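Wiping Down White and Pale Surfaces Without Streaks

Pale laminate, painted shelves and white enamel show residue that darker finishes hide. Most streaks are dried cleaner, so the method below uses little product.
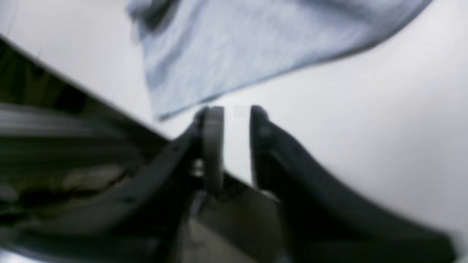
Raíssa Mendonça writes that she had stopped using spray on her white shelves altogether, and that a cloth wrung out in plain warm water left fewer marks than anything she had bought. Plain water is adequate for dust. It does not lift cooking grease, and near a stove a small amount of dish soap is needed.

Mix one teaspoon of dish soap into a quart of warm water. Fold a microfiber cloth in quarters, dip one face, and wring until it no longer drips. Wipe in straight, overlapping passes from the back edge to the front. Refold to a clean face when the cloth drags or turns gray.

Rinse with a second cloth and plain water. Dry at once with a third. Air drying leaves mineral spots where the water is hard.

Scuffs: damp melamine sponge, light pressure, five or six strokes, then check. Do not use it on gloss paint, where it leaves a dull patch.

Yellow spots on enamel: baking soda and water mixed to a paste, left for 40 minutes, then rinsed twice. Test a hidden corner first.

Wash the cloths separately from cotton towels and skip fabric softener, which coats the fibers and causes smearing at the next use.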